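# Holroyd Casebinder, two months in

I do defense-side document review in health care billing cases, and my office bought Holroyd in January because the old system had started eating footnotes. 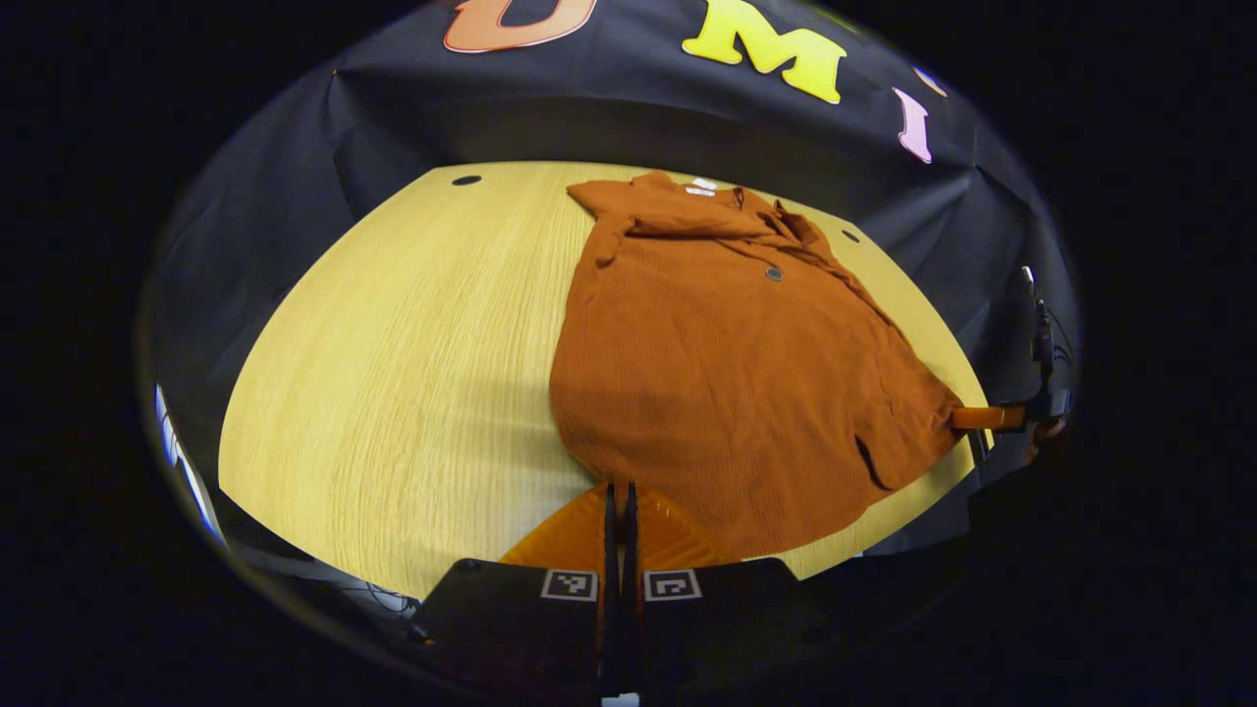

**Can one person run a privilege review on it without an IT department?**

I did, on a matter with 1251 emails and a client who copied his lawyer on lunch orders. Setup took an afternoon, most of it spent finding where Holroyd keeps the date format.

## What it does well

Tagging is fast. You press a key, the document gets its label, and the next one loads before you've had time to regret the last decision. Threads stay together, so you can mark a whole chain privileged and then pull out the one message where somebody forwarded it to his brother-in-law and waived everything.

The privilege log is the reason to buy it. Mine came out at 112 entries, with authors, recipients and a basis for each, in a layout opposing counsel had no complaint about. They complained about the contents, at length, but that's their job.

Redactions burn in properly on export. I tried to copy text out from under the black boxes and got nothing. The product we had before this, Omberg, could not say the same, and I still get a small chill when I see its logo.

## What it does badly

Search. Type "kickback" and you get every document with "kick" in it, including a youth soccer schedule of remarkable length. Quotation marks help. The manual mentions this on page 657, a page I believe I'm the first to visit.

Spreadsheets are worse. Billing data is nothing but spreadsheets, and Holroyd shows them as though printed by an enemy: column A on one page, column B somewhere in the next county. I opened them in other software and tagged them blind.

There's also an "early case insight" panel that draws a web of who emailed whom. In my case it concluded that the key figure was the copier, which had sent scans to everyone. I've closed the panel. It reopens on Mondays.

## Support

I wrote in twice. Velimir Vukadinović answered both times, knew what a clawback letter was, and fixed my broken date sort the same day. The spreadsheet problem he described as "known," in the tone of a man who has known it for years.

## Should you switch?

For a small office with mostly email, sure. Edeltraud Stüber down the hall handles the big data productions and is staying with Binia, which costs more and can read a column.

Rating: 4 out of 5 for email, 2 out of 5 if your client owns Excel.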